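Household Energy Tips: The Kitchen
Drovuvero Electric Cooperative, Member Services

The kitchen is among the largest users of electricity in most member homes, and much of that use can be reduced without buying new equipment.
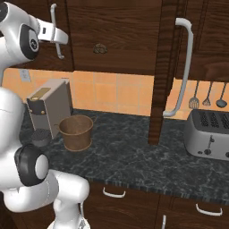 The suggestions that follow were compiled by the Member Services office from questions received during home energy visits. They apply to houses and apartments alike. Members who rent should obtain the owner's permission before changing any wiring, ductwork or built-in appliance.

Refrigerators and freezers

Set the fresh food compartment between 37 and 40 degrees Fahrenheit and the freezer at 0 degrees. The numbered dial found in many older models is not a temperature scale. Place an appliance thermometer in a glass of water on the middle shelf, leave it overnight, and adjust the dial one step at a time.

Vacuum the condenser coils twice a year. Unplug the unit first. Coils may be at the back or behind the lower grille, and a long, narrow brush will reach most of them. Homes with pets may need a third cleaning in August, when the compressor runs longest.

Test the door gasket by closing it on a sheet of paper. If the sheet slides out with no resistance, wash the gasket with warm water and dish soap and test again before ordering a replacement.

A second refrigerator in a garage is a frequent cause of high bill inquiries. One member on the Mirnow line found with a plug-in meter that a garage unit holding mostly soft drinks used 164 kilowatt-hours in a single summer billing period. The member now runs it only for family gatherings. A unit that is switched off should be emptied, dried and left with the door propped open. Where children are present, remove the door or secure the unit so that no child can climb inside.

Cooking

Match the pan to the burner. A small pan on a large electric element wastes heat around its sides. Use lids when bringing water to a boil, and turn a conventional electric element off a few minutes before the food is done.

Ovens do not need to be preheated for most casseroles and roasts. Breads, cakes and pastries are the exception. Use the oven light to check progress — each opening of the door releases heat that the element must replace. Do not line the oven floor with foil unless the manufacturer's manual permits it.

Small appliances are usually the better choice for small meals. A toaster oven or microwave oven also adds less heat to the room, and so less work for the air conditioner.

Dishwashing

Scrape plates and load them without rinsing, unless food has dried on. Run full loads, select the air-dry setting, and clean the filter monthly. Members enrolled in the Arno off-peak rate should use the delay feature to start the machine after the evening peak. Please confirm current peak hours on your statement, as they change with the season.

Hot water

A water heater setting of 120 degrees is sufficient for most households. Persons with certain medical conditions should consult a physician before lowering the temperature. For electric water heaters, switch off the circuit breaker before removing any access panel. Insulate the first several feet of exposed hot water pipe with foam sleeves, which any hardware store will carry.

Lighting and standby loads

Replacing a 75-watt incandescent bulb with an equivalent LED lowers its draw by more than three quarters. Begin with the fixture over the sink or stove, as it is often left on all evening. Enclosed fixtures require bulbs marked for that use.

Coffee makers with clocks and warming plates draw power while idle. They may be unplugged between uses. Do not place a refrigerator, freezer or medical device on a switched power strip.

Home energy visits

The cooperative offers each residential member one home energy visit per calendar year at no charge. Visits are arranged through Latifa Shehata, Member Services, extension 1343, or at the Nanayakkara Road office. Please have 12 months of statements available if possible. Appointments should be canceled at least 16 hours in advance so that the time may be offered to another member.

Page last reviewed March 12, 2024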